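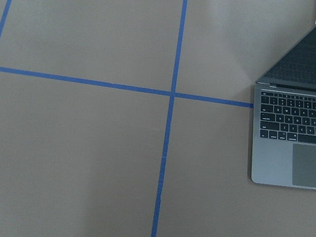
*Figure 2. Tabletop with strips of blue tape and a laptop.*

### 3.1 What the chaplains wrote home about

I went into the Elstead letters expecting sermons. There are hardly any! The collection holds 166 letters from army chaplains, nearly all written to parish clergy back home, and what fills them is mostly boots, weather, bad tea and the awful job of writing to families (they come back to that last one again and again, often in the middle of a paragraph on something else). I had planned to code them by religious theme, and that plan lasted until I'd read the first bundle.

So I changed the question. I stopped asking what the chaplains preached and started asking who they thought they were writing to. A man writing to his bishop sounds very different from the same man writing to the curate who took over his choir, even when both letters describe the same burial. Lopes is the clearest case. He wrote to his bishop and to his old curate within days of each other in March, and the bishop gets "a reverent committal, well attended," while the curate gets the rain, the borrowed prayer book with its back cover gone, and a long, very tender passage on the dead man's brother, who stood there holding his helmet the whole time.

I've kept both letters in the main set. It did cross my mind to treat them as one account told twice, but they really aren't, and merging them would have thrown away the thing I find most interesting. 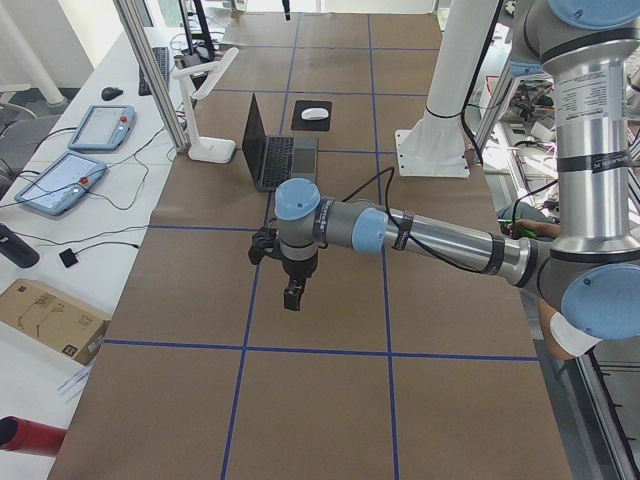
### 3.2 Burials without a service

Now for the part I argued with myself over the most. In 17 of the letters the chaplain says he buried someone with no service at all, or with only a line or two of prayer. Older writing on chaplains tends to read this as a sign of strain, a man too worn down to do his job properly. I don't buy it, at least not for this group. They mention these burials plainly, and several say they went back later to read the full service over the grave. Letska, who wrote more than anyone else in the collection, went back to the same field on two separate evenings and apologized to his rector for the gap between them.

What I see in those return visits is a sense of something owed. The words could wait, but they had to be said at some point, and by him. 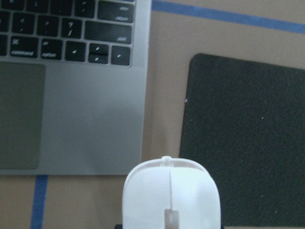 Tudor Cozma thinks I'm being too generous here. The letters that survive, he points out, are the ones a rector chose to keep, and a rector would be far more likely to keep the one where the chaplain went back. He's right that I can't rule this out. My only answer is that the collection also kept some fairly unflattering material, including a sour run of complaints from Illance about a colleague's singing, so whoever did the keeping wasn't tidying up very hard.

I gave a short version of this section as a talk after the memorial service on Sun 12 May, and the discussion went straight to the families. Did they ever learn which burials had been done in silence? 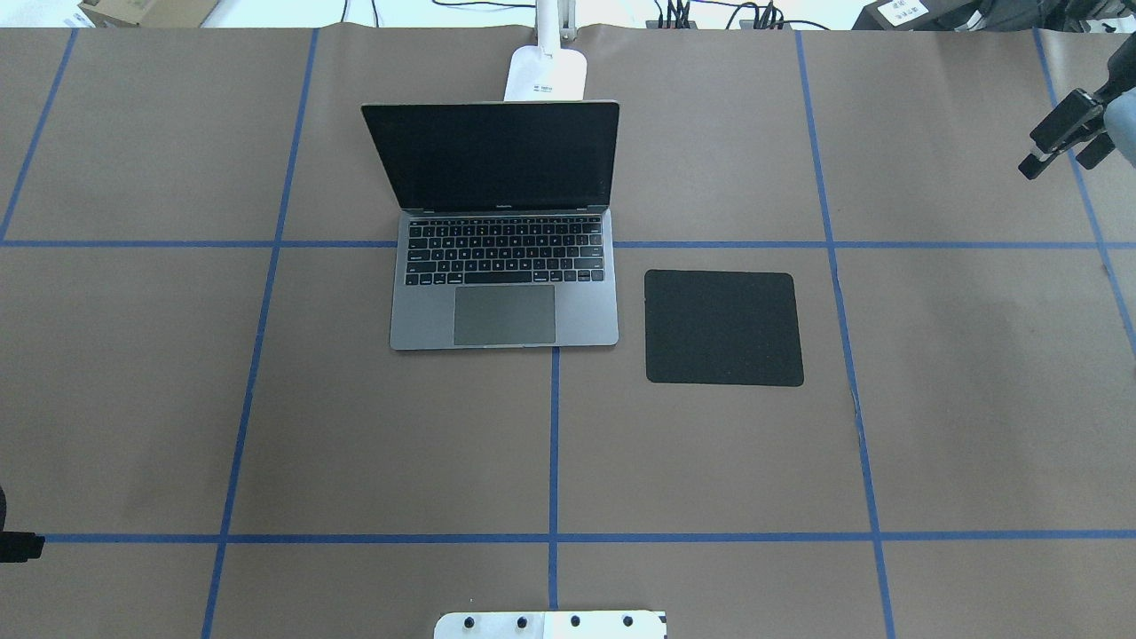 One listener said her grandmother had been told by letter that the prayers were read "in full," and had taken comfort in that for the rest of her life, and asked whether I would have wanted her to know otherwise. I didn't have a good reply then and I still don't. It has changed how I read the letters to next of kin, though. When a chaplain writes "in full" to a mother, I now check for a return visit before I call it a kindness or a fib, and I've left the wording open wherever the dates don't settle it.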